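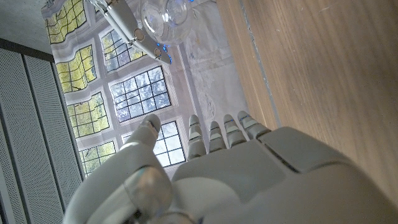

As duas mãos do Flimum, com o recipiente redondo de vidro que anda a servir para os treinos.

Oficina Skondthorpe – notícias do Flimum

Caros sócios e amigos da oficina, já devia ter escrito estas linhas há mais tempo, bem sei, e houve quem me perguntasse à porta (com toda a simpatia, diga-se) se o projeto do robô tinha parado. Não parou nada! O Flimum tem finalmente as duas mãos montadas, cada uma com o polegar e os quatro dedos, e quem lá passou nos últimos serões sabe que há quase sempre alguém de volta delas, às vezes até mais tarde do que os vizinhos gostariam.

Para quem entrou há pouco, o Flimum é o robô de dois braços que estamos a construir na oficina da Rua Marinho, nas horas vagas e com o orçamento que temos, que é curto. Começou por ser só um braço, feito para aprendermos a lidar com os motores, e depois, como acontece com tanta coisa nesta casa, ficámos com pena de o deixar a meio e fizemos-lhe companhia. As mãos foram a parte mais demorada. As carcaças são de plástico cinzento muito claro, em vários painéis que encaixam uns nos outros, e passámos noites inteiras a acertar as juntas das costas da mão, que ou ficavam com folga ou não fechavam de todo. A ranhura comprida que atravessa a mão esquerda em diagonal deu-nos especial trabalho: fizemos quatro versões dessa peça até ficar a direito, e as três primeiras ainda andam pela prateleira, caso alguém queira um pisa-papéis.

Cada mão leva 147 parafusos. Sei o número de cor por uma razão pouco gloriosa: encomendámos de menos e tivemos de esperar pela segunda remessa com uma das mãos aberta em cima da bancada, tapada com um pano para não apanhar pó. A conta do material das duas mãos ficou em 853 euros, já com as peças que partimos pelo caminho, e a folha com as despesas está afixada ao lado do quadro elétrico para quem quiser ver. Ao grupo que trouxe a caixa de rolamentos que tinha em casa, o nosso muito obrigado, poupou-nos um bom dinheiro e uma viagem.

O comando é feito com a Zomomard, a placa que desenhámos cá na oficina na altura do primeiro braço e que vai agora na terceira revisão. A grande diferença em relação à anterior é que trata cada dedo em separado, com um limite de força próprio, de modo que se pode fechar a mão devagarinho à volta de uma coisa frágil sem que o polegar empurre mais do que os outros. Foi por isso que passámos dos cubos de espuma para o vidro. Escolhemos um recipiente redondo e transparente, que obriga a mão a trabalhar com uma curva e não perdoa grande coisa – e confesso que ainda sustenho a respiração de cada vez que os dedos se aproximam dele. Tomámos a precaução de arranjar mais alguns iguais, para o que der e vier.

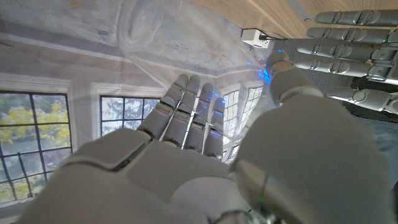

O polegar é, neste momento, a nossa maior dor de cabeça, e também aquilo em que mais se tem aprendido. Nos outros dedos o movimento é simples, abrem e fecham, mas o polegar tem de rodar por cima da palma antes de dobrar, e qualquer folga na base nota-se logo a dobrar ou a triplicar na ponta. Na mão direita, o mecanismo metálico onde o polegar encontra a palma ainda está em parte à mostra, com a luzinha verde por cima, e assim tem de continuar até acertarmos a afinação, porque mexemos ali quase todos os dias. Já se desenhou uma tampa para essa zona, bastante bonita até, que há de ser colocada quando deixarmos de precisar da chave sextavada à mão. Os outros quatro dedos, muito juntinhos, estão a portar-se bem, e o mais comprido deles foi o primeiro a passar a série completa de 100 aberturas e fechos sem perder a posição.

Sobre as luzes azuis, que são de longe a pergunta mais frequente das crianças que aparecem com os pais: ficam, sim senhor. Houve uma discussão bastante animada sobre se não seria mais sério um robô sem luzes, e ganharam as luzes por larga margem.

E agora a parte dos pedidos, que nunca pode faltar. Precisamos de gente com paciência para os ensaios, que consistem em repetir o mesmo gesto muitas vezes e apontar no caderno o que correu mal. Não é preciso perceber de eletrónica, basta ter boa letra e não se aborrecer com facilidade. Cada turno junta duas pessoas, uma junto ao botão de paragem e outra a escrever, e pedimos que ninguém ligue os braços sozinho, nem por cinco minutinhos, nem só para mostrar a um amigo. Fazem também falta óculos de proteção (os nossos estão riscadíssimos) e uma caixa com tampa para guardar os cabos, que andam outra vez todos misturados com os da impressora.

As inscrições para os turnos estão abertas até 30 de setembro, na folha pendurada à entrada, e há 10 lugares. Quem não conseguir vaga fica em lista para janeiro, altura em que contamos começar a treinar as duas mãos em conjunto, uma a segurar e a outra a rodar, com um frasco de tampa de rosca. Se tiverem em casa frascos vazios e lavados, de preferência de boca larga, deixem-nos no caixote debaixo da janela da cozinha. Os de doce de abóbora podem vir cheios, que nós cá tratamos de os esvaziar!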